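Handout 4: Reading a liner specification

Suppliers sell waste sacks on thickness. Be wary of that. A thick sack made from poor reprocessed film can split sooner than a thin one made well, and the box won't say which you have.

Take the Darneck liner, sold as "extra heavy duty" in cartons of 189. Heavy compared with what? The leaflet gives no drop test and no load. Reisinger does quote a load, 26 kg, but for a sack hung still on a hook — hardly how a porter treats one.
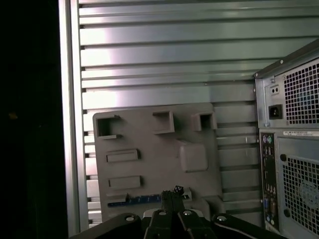

Fig. 1. Computer tower beside metal slats.

Cost per thousand is the other favourite. A price per 1,000 sacks means little if your staff double-bag every bin. Ask for the doubling rate before you compare anything.

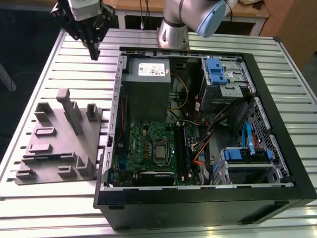

Course notes by the Brustham module tutor, 2022-03-22

Claims about breaking down in soil deserve the same treatment. Vastar prints "gone in 60 days" on its roll. Find out at what temperature, and who ran the trial.

For next week: bring one carton label and mark every word on it that can't be tested.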